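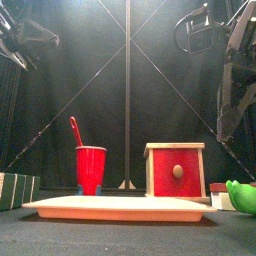
kettlefish
Moderator, Laundry and Whitegoods

Posted 12 May 2020

Split from the dryer thread. Question was whether the Admont heat pump dryer is worth the extra over the Skenthorpe vented model. Please quote the energy label figure, not the brochure.

drumbearing
Label on my Admont says 161 kWh a year. It's a 7 kg drum. Cycle times are long but the laundry stays dry — no condensation on the windows.

ohm_on_the_range
Label figures assume a fixed number of loads. We run 6 a week in winter, so the number is useless to us. Put a plug-in meter on it.

drumbearing
It's useless as a bill estimate. It still ranks two machines tested the same way.

Jitard
Agree with ohm. Also check the filter price. Mine clogged in August and the programme time doubled.

tealeaf_2
Is anyone paying 2,000 dollars for one of these? The Skenthorpe does the job if you can duct it outside.

kettlefish
Ducting is the catch in a flat. tealeaf_2, what's your duct run? Over a few metres the airflow drops and the sensor cycle runs on.

tealeaf_2
Short, straight through the wall. Will measure it tonight.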